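発表用メモ:編み地の水通しとゲージの読み方
話者 Gwawr Ifans
Plukari編み物研究会 1月例会 2022年1月31日

全体の配分。前半はスワッチの作り方と測り方、後半は計算。実物を回すのはスライド6のあと。質問は最後にまとめるが、計算の部分だけは途中で止めてもらってよいと先に言っておく。

スライド1(表題)
自己紹介は短く。棒針で機械製図の図面どおりに編む仕事を長くしてきたこと、今日は手編みの話に限ることの二点だけ。かぎ針のゲージは目の高さの扱いが違うので触れない。

スライド2(用語)
ゲージとは、一定の幅と高さに入る目数と段数。ここでは10センチ角で統一する。「編み上がりゲージ」は針から外して平らに置いた状態、「仕上がりゲージ」は水を通して乾かし、乾いてからさらに一晩置いた状態。パターンに書かれている数字がどちらなのか、必ず確認する。書かれていない場合は仕上がりゲージとみなすことが多いが、古い本では逆のこともある。
用語を混同したまま先へ進むと後半が通じなくなる。一度止まって会場の顔を見る。

スライド3(スワッチの寸法)
推奨は15センチ角以上。理由は測る範囲の外側に余白がいるため。端の目は中央の目より伸びやすく、作り目と伏せ止めのすぐ近くは段の高さが詰まる。左右それぞれ2センチ以上、上下も同じだけ除いて測る。
縁にガーター編みを入れるかどうか。入れると丸まらず測りやすい。ただしガーターは段の高さがメリヤスより低いので、両脇に入れるとメリヤス部分が縦に引き込まれる。入れるなら三目まで。私は入れず、乾燥時にピンで押さえるほうを取っている。ピンは形を平らに保つために打つもので、引き伸ばすために打たない。
作り目は本体と同じ方法で。指でかける作り目を別の太さの針で行う人は、そのこともタグに書く。

スライド4(輪編みと往復編み)
輪で編むものは輪でスワッチを編む。裏目の段が入るかどうかで手加減が変わる人がかなりいる。小さい筒を編むのが正確だが、手間がかかるので、表目だけを編み、糸を裏でゆるく渡して次の段の始めに戻る方法を見せる。渡り糸はスワッチ幅より長めに。短いと両端が引かれて中央が盛り上がり、測っても意味がない。渡り糸は測る前に切ってよい。切る場合は水通しの前に切る。水を含むと渡り糸の重さで裏側に引っぱられる。
この方法は糸を無駄にする。足りなくなるのが心配なら切らずに長く渡しておき、後でほどいて使う。

スライド5(使った糸)
今回の比較には二種類を使った。Troldenは紡毛寄りの二本撚りで、油分が残っている。巻いた状態では細く見えるが、洗うとふくらむ。Drustanceは梳毛の四本撚りで、表面が平滑。洗っても太さはあまり変わらず、かわりに目が横に流れる。
どちらも表示上の適合針はほぼ同じ。ラベルだけを見ると交換可能に思えるが、水通し後のふるまいは別物になる。この点を今日の前半の中心にする。
糸の番手の話は聞かれたら答える。こちらからはしない。長くなる。

スライド6(水通しの手順)
順番どおりに読み上げる。

水温は30度以下。水1,000ミリリットルに対し、中性の洗剤を2ミリリットル。洗剤は先に水へ溶かす。
スワッチを浮かべ、自然に沈むのを待つ。手で押し込まない。油分のある糸は沈むまで時間がかかる。
全体が沈んでから20分。
同じ温度の水に移してすすぐ。温度差を作らない。持ち上げるときは平らな手ですくう。
タオルに挟んで押す。絞らない。
平らな場所に広げ、目の縦の列をまっすぐにそろえる。定規を当てて寸法を合わせることはしない。
風の当たる日陰で乾かす。

ここでよく出る質問は「本体を洗うときも同じにするのか」。答えは、本体を洗うやり方でスワッチを洗う、である。洗濯機のネット洗いで着るつもりのものなら、スワッチも洗濯機に入れる。手順書に忠実かどうかより、本体と条件がそろっているかどうかを見る。
蒸気で仕上げる人もいる。蒸気は繊維の表面だけを整え、撚りの戻りを十分に出さないことがある。蒸気のみで測った数字は、あとで初めて洗ったときにずれる。

実物をここで回す。未処理と処理済みを対にして綴じてある。引っぱらないでほしいと一言。戻ってくるまで待たずに次へ進む。

スライド7(測り方)
机に平らに置き、金属の直尺を使う。布の巻尺は使わない。使い込んだものは伸びている。
一目を追って数える。メリヤスの表ではV字ひとつが一目。濃色で見えにくい場合は裏から、あるいは待ち針を10センチの両端に立ててから数える。半端な目を切り捨てない。四分の一目まで読む。
縦は列を一本決め、その列から離れない。途中で隣の列に移ると段数がずれる。
同じスワッチの三か所で測り、平均を取る。三か所の差が半目を超えたら、手加減が途中で変わっている。編み始めの数センチは誰でもきつくなるか緩くなるかするので、そこを除いて測り直す。それでも差が残るなら編み直し。

スライド8(記録)
私の手元にあるのは16枚の記録。糸、針の号数と素材、編み方、作り目、水通し前後の目数と段数、重さ。一枚につき一枚の紙タグ。タグは水通し前に外し、乾いてから戻す。
針の素材は必ず書く。竹と金属で同じ号数でも手加減が変わる。自分の場合、金属のほうが緩い。会場に聞けば逆の人もいるはず。どちらが正しいということはない。
糸端に結び目を作って針の号数を示す方法がある。6号なら六つ。タグが外れても分かる。10号を超えると結び目が邪魔になるので、私は色糸に切り替えている。

スライド9(結果の傾向)
Trolden:横はほとんど変わらず、縦が詰まる。編み地に厚みが出て、向こう側が透けなくなる。糸がふくらんで隙間を埋めるため、処理前に「粗い」と感じる密度で編んでちょうどよい。
Drustance:横に広がり、縦にも少し伸びる。編んでいるときに整って見える密度では、仕上がりが柔らかすぎる。針を一号細くして編み直したものを並べて見せる。
傾向であって法則ではない、と言う。染めの違いでも動く。濃色は同じ銘柄でもやや硬いことがあった。枚数が少ないので断定はしない。

スライド10(計算・横)
ここからは板書。電卓を使ってもらう。
題材はArayaセーター。指定は10センチで22目、30段。身幅一周を100センチとすると、必要な目数は220目。
仕上がりゲージが21目だったとする。220目をそのまま編むと、220を21で割って10を掛け、104.8センチ。差は4.8センチ。一目の差が一周でこれだけになる。
対処は三つに分かれる。針を細くして22目に合わせる。目数を210目に減らして100センチに戻す。サイズ表の一つ小さい列を使い、自分のゲージで計算し直す。
210目にする場合、模様の繰り返しを確認する。Arayaの裾は二目ゴム編みなので四の倍数がいる。210は四で割れない。208か212。208目なら99.0センチ、212目なら101.0センチ。どちらも着るうえでは問題にならない差。ゆとりの好みで選ぶ。
針を替えて合わせるのを最初に勧めることが多いが、編み地の風合いが気に入っているなら目数側で動かす。きつく編めば数字は合っても、袖が板のようになる。

スライド11(計算・縦)
縦は軽く見られがちである。「何センチまで編む」という指示なら段数が合わなくてもよい。問題は段数で指示される箇所。ヨークの増し目、袖の減らし目、肩の傾斜。
身頃120段の指定で、指定の30段なら40センチ。自分の仕上がりが28段なら、120を28で割って10を掛け、42.9センチ。2.9センチ長い。ヨークでこれが起きると脇の位置が下がり、腕を上げたときに裾が引かれる。
増し目の間隔を変えて吸収する。ヨーク全体で使える段数を先に出し、増し目の回数で割る。割り切れない余りは首側に置かず脇側に回す。首側の間隔を広げると前が詰まって見える。
もうひとつ、「何センチまで編む」の測り方。編んでいる途中の長さは仕上がり前の長さである。水通し前の段数ゲージと後の段数ゲージの両方を持っていないと、どこで止めるか決められない。仕上がり後が28段で丈を40センチにしたいなら112段。途中の物差しの目盛りではなく段数で止める。輪針に吊るした状態で測るのは論外、と強めに言う。

スライド12(糸量)
ゲージが変われば糸量も変わる。Arayaの指定糸量は、私の編むサイズで1,693メートル。一玉212メートルの糸なら、八玉で1,696メートル。数字の上では足りる。残り3メートルで、糸継ぎと、とじの分が出ない。九玉買う。
グラム表示で置き換えないこと。同じ100グラムでも長さは糸ごとに違う。比較は必ず長さで行う。
スワッチの重さから見積もる方法も紹介する。スワッチの面積と重さを測り、本体の面積に比例させる。本体の面積は身頃を筒、袖を台形として出す。縄編みやゴム編みの部分は別のスワッチを編んで別に計算する。台所用の秤で足りるが、1グラム単位だとスワッチが軽すぎて誤差が大きい。0.1グラムまで読めるものがよい。
ロットの違いについては、聞かれた場合のみ。二玉を交互に二段ずつ編む。

スライド13(よくある失敗)
時間がなければ飛ばす。
湿ったまま測る。表面が乾いていても芯に水分があり、縦に重い。
アイロンで急いで乾かす。つぶれた厚みは戻らないことがある。
スワッチをほどいて本体に使う。糸が足りないときは仕方がないが、水を通した糸と通していない糸では目の出方が違う。使うなら、とじ糸か首の裏。
指定と同じ号数の針で編んだから合っているはずだと考える。針の号数は出発点の目安で、合わせる対象はゲージのほうである。
三か月空けて続きを編む。手加減は変わる。再開時に本体の上で測り直し、必要なら針を替える。

スライド14(次回まで)
10月の例会で編み込みの渡り糸を扱う予定。今日のタグの様式は受付の横に置く。持ち帰ってよい。各自、今使っている糸で水通し前後の二組の数字を取っておくと、次の話が早い。

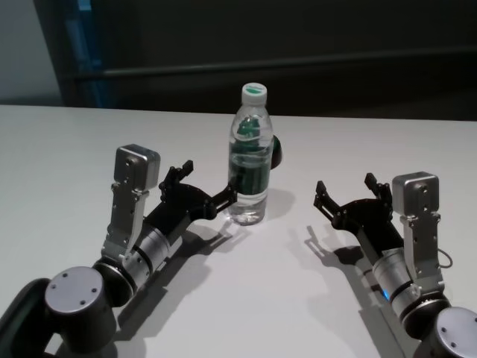
質疑で時間が余ったら、綿と麻の話を少し足す。綿は水通しで縦に縮み、着ているうちに自重で伸びるので、乾いた直後の数字だけでは足りない。スワッチの下端に洗濯ばさみを等間隔に付けて一晩吊るし、平らに戻してから測り直す。吊るす前と後の段数を両方タグに書く。麻は初回の洗いで硬さが残るため、三回洗ってからの数字を使う。混紡はどちらの性質が出るか割合だけでは読めないので、両方の手順で測る。

お問い合わせ:Plukari編み物研究会 例会係 | © 2022 Plukari編み物研究会 | ページの先頭へ戻る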